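# In praise of the badly folded shirt

Sep 6, 2022

I've spent most of July and all of August thinking about laundry, and I'd like to make a case for it. If you want a machine to learn how to use its hands, give it clothes. Give it heaps of them, in as many homes as will have you, and let ordinary people do the showing.

Our group at Follstead collects demonstrations for a folding model we call Rernel. People hold a gripper in each hand and do the chore the way they'd do it anyway, and the grippers record what they see as they go. By the end of July we had 3,730 demonstrations from 38 homes in Climotcombe and Ridgeway. I've watched an unreasonable share of them and I'm still not bored!

The usual complaint is that homes are a terrible place to gather data. The light changes, the bed is too soft, the bedspread is busier than the garment lying on it, and everyone folds differently. My colleague Édgar Cárdenas held this view for a long time (he may still hold it on Fridays, when the uploads come in). He wanted a grey table, one lamp and 1,000 tidy folds of the same T-shirt. We did that first, as it happens. Rernel got very good at the T-shirt. Then we gave it a blouse with a gathered sleeve and it pinched at the air beside the cuff, over and over, like someone looking for their glasses.

So I'm on the side of the mess. A puffed sleeve won't lie flat however nicely you ask, and every person who meets one has a little trick for it. Some tuck it under, some squash it with the side of the tool, some fold straight over the top and hope. I used to want one correct method written on a card and handed to everybody. Maribel Salazar, who looks after our home sessions, talked me out of it, and she was right. With the card, people slowed down and went stiff, and what we recorded was people obeying a card.

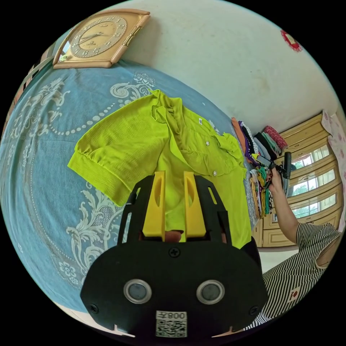

She also fought for keeping the fumbles. We had 202 recordings marked for deletion because a collar slipped or somebody went back for a second grab. But the second grab is the good part! It's where you find out what a person does when cloth misbehaves, and cloth misbehaves constantly. We kept the lot, labelled them properly, and I now open that folder before any other.

There are fair objections. Recording in bedrooms means recording bedrooms, and I think people should see their own footage before we do and be able to bin any of it without saying why. They should be paid for the time spent setting up as well as the time spent folding. And a big, varied pile of examples is still a pile: if no one checks the labels you can fool yourself for months. Édgar is merciless about this and I'm grateful, mostly.

What I'd love next is more colour, more frills, more of the awkward stuff at the bottom of the basket. Fitted sheets, obviously. Maribel has been putting off fitted sheets since we started, and I've told her I'll do the first one myself.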